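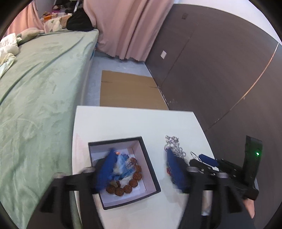
손잡이형 그리퍼와 흰 테이블, 파란 천, 쿠키가 담긴 상자. 오른쪽은 은색 체인 뭉치.

**1/**
8월 내내 "집안일, 기계가 어디까지 하나"를 정리하는 중. 이번 타래는 테이블 위 정리만 다룬다. 설거지와 빨래 개기는 뺐다.

**2/**
천부터. 강체는 자세 여섯 개 값이면 위치가 정해진다. 천은 그렇지 않다. 잡는 순간 형상이 바뀌고, 옮기는 동안 또 바뀐다. 평행 집게 두 개로 집을 수는 있는데 펴서 놓는 건 별개 문제다.

**3/**
체인은 더 나쁘다. 한 알을 집으면 나머지가 어디까지 딸려 올지 영상만으로는 알기 어렵다. 반사도 심해서 깊이 센서 값에 구멍이 난다. Prollero 쪽 Hafiz Liew는 금속 체인을 아예 시험 품목에서 뺐다고 한다. 이해는 간다.

**4/**
쿠키는 반대로 형상은 쉽고 힘이 문제. 단단한 플라스틱 집게면 파지력 상한을 따로 걸어야 한다. 부스러기가 나면 성공인지 실패인지 채점 기준도 미리 적어 둬야 한다. 안 적어 둔 보고서가 많다.

**5/**
수치 하나. Grovbridge 내부 시험에서 정리 동작 2000회 중 성공 1709회. 85.45%. 논문 표에 넣으면 괜찮아 보이는데, 물건 100개 있는 방이면 열네다섯 개는 사람이 다시 만져야 한다는 뜻이다.

**6/**
그리고 실패는 고르게 퍼지지 않는다. Wycliffe Mushi가 실패 로그를 다시 분류했더니 품목 11종에 대부분 몰려 있었다. 끈, 줄, 얇은 비닐 포장류. 평균 성공률만 보면 안 보이는 부분. 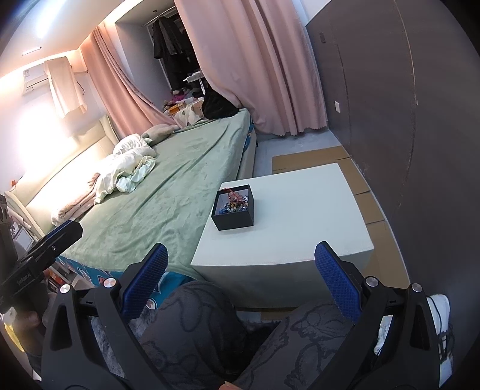
## 이어서: 상자 안에 섞여 있을 때

**7/**
자잘한 물건이 검은 상자에 뒤섞여 있고 빨간 선까지 엉켜 올라와 있으면 난도가 한 단계 더 올라간다. 가려진 물건은 인식이 안 되고, 손가락이 들어갈 틈도 계산해야 한다. 상자 벽과의 충돌은 덤.

**8/**
집게 안쪽에 요철 패드를 대면 미끄러짐은 줄어든다. 대신 얇은 물건 밑으로 파고들기가 나빠진다. 패드 두께는 아직 다들 감으로 정하는 듯. 비교 자료 있으면 링크 부탁.

**9/**
현재 판단:
- 단단한 물건 하나씩 상자에 넣기: 된다
- 천 옮기기: 된다. 개기는 조건부
- 엉킨 체인, 선 풀기: 아직
- 뒤섞인 상자에서 지정 품목만 꺼내기: 물건에 따라 다름

**10/**
Nayeli Ventura가 물어본 속도 얘기. 사람 대비 몇 배 느린지는 재시도를 포함해서 재야 한다. 첫 시도만 재면 숫자가 예쁘게 나온다. Eria 자료는 재시도 포함인지 표기가 없어서 인용 안 했다.

**11/**
다음 타래는 침구. 이불은 크기 때문에 한 손 집게로는 조건이 안 맞는다. 양팔 기준으로 다시 쓸 예정.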